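Inholm 装机配件
首页 > 机箱与静音 > 隔音与减振 > Lalleck 机箱降噪套件

Lalleck 机箱降噪套件(塔式机箱通用)
售价:345 元
库存状态:有货
页面更新:2026年2月24日
撰写:Ekow Addo

先说结论,免得您看到一半才发现不对路:大多数嫌机箱吵的人,用不着买这套东西。先清灰,再把风扇曲线调一调,做完这两步还觉得吵,再回来看这一页。我们卖这套件,也确实有人装完之后满意,可是退货单上写得最多的一句话是“没听出区别”,这句话我看得够多了,所以这页写得比厂家给的文案长,也难听一些。

厂家的原文案我不打算照搬。里面有“图书馆级静谧”,有“让电脑消失”,还有一张曲线图,横轴没有单位。我写信问过那条曲线是怎么测的,离机箱多远,开着什么负载,环境底噪是多少。回信很客气,附了同一张图,分辨率高了一点。

所以下面凡是写“厂家称”的,就是厂家说的,我们没有验证。没有这三个字的,是店里自己装过、摸过、剪坏过之后的看法。

套件里有什么

吸音棉若干片,背面带胶,已按常见侧板、顶板、前面板的形状预切,大片的边长有35厘米,不合适可以自己裁。
风扇用橡胶减振钉一包。
硬盘架用软垫圈一包。
机箱脚垫一副。
说明书一张,有中文,排版能看,第二步的插图画反了。

吸音棉是 Dhanial 代工的,包装内侧印着名字,外盒上没有。Dhanial 的棉我们单卖过,质量过得去,胶也过得去。Lalleck 做的事情主要是把几样东西放进一个盒子,切好形状,再配上那张曲线图。这样做没有什么不对,切形状这一步省下来的时间是真的。只是您如果手稳、有一把快刀,单买整张棉自己裁,花的钱会少不少。我们也卖整张的,在同一个分类里,往下翻。

它到底能管什么声音

机箱里的噪音大致有几个来源,它们的脾气很不一样,而卖静音产品的文案总喜欢把它们混成一个词。

一类是气流声,呼呼的,风扇转得越快越响。吸音棉对它有一点作用,主要是把往侧面散出来的那部分闷一闷。从前后通风口直接出来的声音,棉管不着,那里本来就得留空。您坐在机箱正前方,耳朵对着前进风口,那贴满一机箱的棉,您听到的变化也会很有限。

一类是振动,嗡嗡的,放在木头桌上尤其明显,伸手按住侧板声音会变小。减振钉、软垫圈和脚垫对付的是这个。整套东西里我最愿意替它说好话的就是这几样小橡胶件,可惜它们在盒子里占的地方最小,文案里也只提了一句。

还有一类是电流啸叫,尖细,跟着负载变调,滚动网页的时候都可能冒出来。棉能削掉一点高频,削多少看运气。如果是这种声音逼得您睡不着,请先查清楚是电源还是显卡在叫,该走保修走保修,别先来买棉。

最后是轴承坏掉的声音,咔啦咔啦,或者每隔一会儿蹭一下。什么棉都救不了一只坏风扇。换掉它。店里的 Sekik 风扇便宜,声音也老实,不过那是另一个页面的事了。

装之前看一眼机箱里面
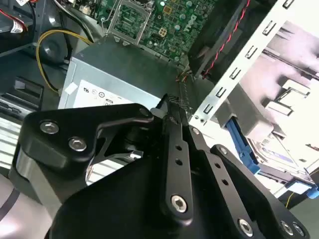 吸音棉最怕的是厚度,很多人买之前只量了侧板的长和宽,没有量侧板合上以后里面还剩多少空隙。棉有厚度,散热器有高度,线也有厚度,三样加在一起,侧板就合不上了。像上图机箱里那根往下走的黑色编织线,外面套了一层编织网,看着整齐,弯起来往往比普通线硬,也更爱拱起来顶住棉的表面。遇到这种线,贴棉之前先把它理顺、压低,再比一下侧板的位置。硬把侧板按上去的做法我见过不少,结果是棉被压扁,侧板鼓出一道弧,后面的螺丝拧得吃力,压扁的那块棉基本也不吸什么音了。

要量的地方有这么几处:散热器顶端到侧板内面,显卡供电接头到侧板内面,背线那一侧最厚的一束线到另一块侧板内面。背线那一侧最容易被忘掉,而那里往往最挤。如果背面已经塞得要用膝盖顶着才能关门,那一侧就不要贴了,贴一面也行,厂家不会来检查。

玻璃侧板的机箱,请直接关掉这一页。有客人问过能不能贴在玻璃上,能,粘得还挺牢,然后您花钱买的玻璃就白买了,撕的时候也不好撕。套件对玻璃侧板的机箱能用上的只剩顶板、底板的边角和那几样橡胶件,为这些付整套的钱不划算。

网孔前面板的机箱也差不多。这种机箱本来就是拿敞开换散热的,前面、顶上全是孔,声音从孔里出来。您把孔堵上,温度上去,风扇转得更快,声音更大。有人真的这样干过,然后写来一封很长的邮件,问我们套件是不是装反了。

关于温度

厂家称“对散热无影响”。这句我不信,也不建议您信。

棉贴在钢板上,等于给机箱加了一层保温。影响大不大要看机箱风道怎么样。风道通畅的机箱,热量主要靠气流带走,侧板散掉的那点可以忽略;风道本来就勉强的小机箱,就未必了。我自己那台旧机器贴完之后,满载跑久了处理器到过73度,贴之前没有记下数字,所以我说不出它升了多少,只能说没有升到让我想拆掉的程度。这不算测试,我也不会拿它画一张曲线图。

您如果在意,请在贴之前自己记一次:同一个房间,同一个程序,跑同样长的时间,把温度和风扇转速都写下来。贴完再来一次。夏天记一次更好,七月能过关,别的月份多半也没事。没有前后对照,光凭贴完以后的感觉下判断,我觉得跟信那张曲线图差不多。 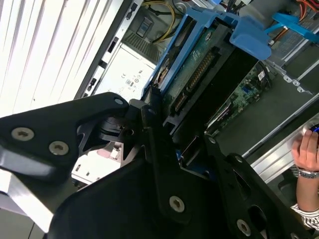
打开侧面的塔式机箱,动手前先看清内部走向。

安装

大约60分钟,这是给第一次装的人估的,包括找螺丝刀。做过几次的人会快得多。厂家称一刻钟,我怀疑他们掐表的时候机箱是空的。

关机,拔电源线,把机箱放倒在平的地方。旁边铺一块旧毛巾,拆下来的侧板放上去不容易划。

先装橡胶件,后贴棉。说明书的顺序正好相反,照它做的话,您会在贴好的棉旁边拧风扇,手背蹭来蹭去,棉的边角会起毛。

减振钉从风扇角上的孔穿过去,拉紧,让凸起卡住机箱孔位,再把多出来的尾巴剪掉。别剪得太短,留一小截,将来要拆的时候还能捏得住。拉的时候慢一点,橡胶会断,盒子里给了备用的,给得不算多。有些机箱的风扇孔是长条形的,减振钉卡不牢,风扇会慢慢往下滑,这种孔位请继续用螺丝。

硬盘垫圈只对机械硬盘有意义。机器里只有固态硬盘的,这一包可以直接收进抽屉,固态硬盘没有东西在转。文案里那句“为您的固态硬盘提供减振呵护”,我跟厂家提过,至今还印在盒子侧面。

贴棉之前,用酒精把钢板擦一遍,等它干透。喷漆的内壁上常有一层看不见的油,省了这一步,边角过一阵子就翘。翘起来的棉如果靠近风扇,会被扇叶打到,响得很难听,也可能把风扇卡停。

先不撕背胶,把棉放上去比一遍。侧板的卡扣、滑槽、通风孔、螺丝孔都要让开。滑槽尤其要让,很多侧板是往后一推才扣上的,棉贴到边上,推的时候就会卷起来。我一般四边都留出一指宽。

撕胶从一头开始,撕一截贴一截,用手掌往前赶。一次把背胶全撕掉再往上放的,十有八九贴歪。这种胶贴上去再揭,棉会分层,一半留在板上。我剪坏、撕坏的那几片都是这么来的。

所有进出风的孔都不要盖。电源的进风口不要盖。主板背后的钢板不用贴,那里贴了没有好处。

合侧板,开机,听。转一遍风扇曲线,从低到高,听有没有刮擦。有刮擦马上关机,打开看是哪一块棉或者哪一根线碰到了扇叶。

几个经常收到的问法

买来是不是就听不见了?
听得见。会闷一些,低一些,也许您更容易忽略它。夜里房间安静的时候照样听得出机器开着。

会不会有味道?
刚拆封有胶味。敞开放几天再贴会好很多。鼻子敏感的请务必先放,装进机箱以后热风一吹,味道出来得更足。有一位客人放了一周还觉得有,我们给退了。

会不会掉渣?
切边会掉一点碎屑,贴之前抖一抖,或者拿胶带沿着边粘一圈。贴好之后不怎么掉。养猫的人要注意,有猫喜欢抓这种棉,裁剩下的边角料收好。

阻燃吗?
厂家称阻燃,包装上有一行字,没有写依据哪一个标准。我要过报告,还没有收到。收到了会放到这一页上。在那之前,请按“没有证明”来理解。您如果是给公司或者学校采购,对这一条有硬性要求,请先别下单。

能不能贴在机柜、打印机柜子或者别的箱子里?
棉不认得自己贴在哪里,贴是能贴。可是发热大、不通风的柜子我不建议,闷坏了设备这一单利润赔不起。

跟买一台静音机箱比呢?
如果您本来就要换机箱,直接买带隔音层的,别买旧机箱再加套件。出厂就贴好的棉,厚度和走线空间都是一起设计过的。套件适合那些机箱还想接着用、侧板是实心钢板、里面空隙也够的人。这样的人有,没有文案里说的那么多。

只买橡胶件行不行?
目前 Lalleck 不拆开卖。我劝过他们。真要的话,别家的减振钉和脚垫也能用,规格差不多,我们店里散装的那种就行,价钱跟一杯咖啡接近。

把机器挪个位置,往往更有用

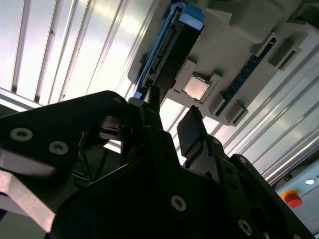 这一条不赚钱,还是写上。机箱放在哪里,对您听到多少声音的影响,常常比里面贴没贴棉要大。放在桌面上的机器,挪到桌子底下,直达耳朵的那部分声音就被桌板挡掉了。挪下去之后别塞进角落,背后贴着墙的话,排风的声音会从墙上弹回来,热风也出不去。硬的地面、硬的墙、光秃秃的顶棚,都会让房间里的声音久久不散,同一台机器搬到铺地毯、挂窗帘的卧室里,很多人会以为它修好了。

桌子本身也会响。薄的空心桌板像鼓面,机箱脚一踩上去,嗡声就放大。试法很简单:在机箱底下垫一本厚的旧杂志,声音如果明显变小,您缺的是脚垫,不是棉。脚垫盒子里有,单买也有。

还有螺丝。侧板松了会颤,光驱位的挡板松了会颤,显卡挡片少拧一颗也会颤。先把它们都紧一遍,费用是零。客服那边有一回在电话里陪客人紧了半天螺丝,最后客人说不吵了,订单取消。那一单我觉得处理得挺好,财务那边有不同意见。

风扇曲线前面提过,再多说一句。许多主板的默认曲线对温度太敏感,处理器跳一下,风扇就跟着冲一下,那种忽高忽低的声音比一直响着更烦人。在主板设置里把响应时间调长,或者把低温那一段压平,冲来冲去的情况会缓和很多。调完看一看温度有没有跑到您不放心的地方,没有就留着。

适用与不适用

适合:实心钢制侧板的中塔或全塔机箱,内部有余量,噪音以振动和侧向气流声为主,使用者愿意花一个下午动手。

不适合:玻璃侧板,网孔机箱,小机箱,已经偏热的机器,声音来自坏风扇或电流啸叫的机器,以及租来的、过保前不能拆的机器。笔记本当然不行,写出来是由于真有人问。

保修方面请自己先看一眼整机厂商的条款。自己装的机器没有这个问题。品牌整机有的在侧板上贴了封条,撕了算不算数,各家说法不一,我没法替它们答复。

退换

未撕背胶、未裁剪的,收到后可以退,盒子请尽量留着。撕了胶或者动了剪刀的棉不能退,橡胶件没有用过可以单独商量。觉得没效果的,请写信告诉我们机箱型号、噪音是哪一种、贴了哪几面,说得越具体越好。这些信我会看,这一页有好几段就是照着那些信改出来的。

评价区我们不删差评。排在前面的两条差评写得很中肯,建议下单前看看。好评里“效果很好”四个字的那些,参考价值不大,我也不知道他们装没装。

同类商品
Dhanial 吸音棉整张,背胶,需自行裁剪
Sekik 机箱风扇,附普通螺丝
散装减振钉
机箱脚垫,单独包装

对本页内容有疑问,或者手里有比厂家那张曲线图像样的实测数据,请通过“联系我们”发来,标题写上“Lalleck 降噪套件”即可。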